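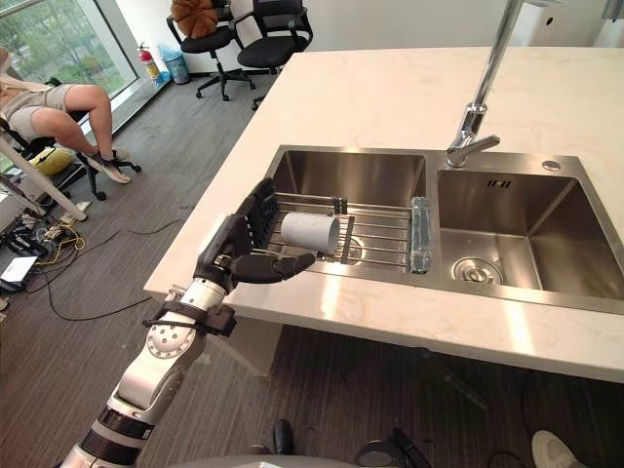

Home | Respiratory | Specimen Transport | Air Sampling | Support | Cart

Pornel 26 Field Specimen Kit

For outbreak teams, clinics and county health departments. Swab, tube, label, cold box – one case. Built by Canmont for people who have to collect respiratory samples somewhere that isn't a lab.

Ships flat-packed. Setup takes a few minutes once you've done it before. First time, longer, read the card in the lid.

What's in the case

- 26 nasopharyngeal swabs, individually wrapped, sterile
- 26 tubes with viral transport medium, screw cap, leak tested
- Pre-printed barcode labels, two per tube plus spares
- Insulated inner box with six gel packs
- Absorbent sleeves and sealable biohazard bags
- Collection log, waterproof paper, pencil (pens quit in the cold)
- Outer case, hard shell, gray, padlock holes

Not included: gloves, masks, gowns, face shields. Most buyers already have a contract for those and didn't want to pay twice.

Temperature

Gel packs need a full night in the freezer before use. With all six packs frozen solid the inner box holds fridge temperature for around 26 hours in a room at normal temp. Less in a hot truck. A lot less if people keep opening it. Put the strip logger in the middle of the tubes, not against a pack or it reads low.

Don't freeze the tubes before collection. Unused medium is fine at room temperature until the date on the cap.

Using more than one kit

Kits are numbered on the lid and the labels carry the same number, so two teams working the same town don't end up with matching barcodes. Please keep labels with their own case. We had a customer mix three cases in one bin and it took Radoslava Danko on our support desk most of a week to help them sort out which tube was which.

Refills are sold as a tray. Same tray fits the older Brundero case, just pull the foam out first. 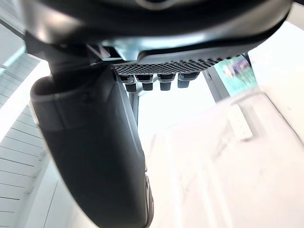 Ordering

Single kit, case of four, or refill tray. Standing orders for health departments get a fixed price through April. Tell us the shelf date you need at least – otherwise we ship whatever is oldest in stock that still meets our own cutoff.

Minimum for custom labels is 3,000. Send the file as plain text, one code per line, no spaces. Proofs come back from Matěj Baláž and he needs a yes in writing before we print.

Quick answers

Can I reuse the outer case? Yes. Wipe down with your usual surface disinfectant, let it dry open.

Will my lab take these tubes? Ask them first. Most automated lines take the size, some want the cap changed. We can send two sample tubes free.

Kids? Pediatric swabs are a seperate tray, thinner tip. Order code is on the refill page.

Air shipment? Outer carton is available. Packing and paperwork are on the sender, and you need a trained shipper to sign.

Returns

Unopened kits, seal intact, 26 days. Opened kits no. If a tube arrives leaking send a photo and the lot number, we'll send a new tray and you dont need to return the old one.

Contact: Canmont order desk, ask for Borghild Tveit | © Canmont | Back to top

Last updated 7 December 2025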